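Wednesday, late

The Durkari numbers came back after dinner and I had to get up and walk around the kitchen twice before I could read them properly. 426 successes out of 751 episodes! Last month the same policy, trained the old way, couldn't get past a third, and I had more or less decided the idea was dead.

The change is so small it's almost embarrassing. I stopped scattering the objects evenly over the whole room and started drawing their positions from where people really leave things - on a couch seat, up near the back, next to something else. Dayana Rengifo suggested it in January and I wrote it down and then spent weeks on the loss function instead. I owe her a very good lunch.
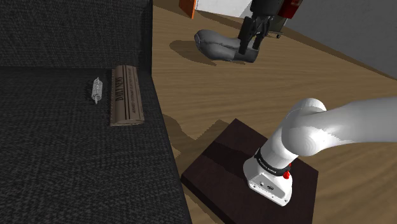

The pairs are what I keep thinking about. With a newspaper and a little spring side by side on dark fabric, the old policy would hover and dither between the two, and I always blamed the gripper model. Now I think it had simply never met two things that close together on anything soft-looking. Six of the replays I watched tonight were close pairs like that, and in all six it picked one and committed. I cheered at the fifth one, alone, at my desk.

Things still wrong: Grarus renders the couch fabric much too coarse, and I don't know how much the policy leans on that texture to find the edge of the seat. Also 2 of the random seeds are far worse than the rest. I want to rerun those before I show anyone a plot, and I want the baseline run again on the new layouts too, or the comparison isn't fair.

Parard is free overnight so I've queued the seeds there. Arboleda group meeting is at ten and I haven't made a single slide. I'll bring the replays and talk over them - Dayana will want to see the failures first anyway, she always does. Bed now, if I can stop opening the log.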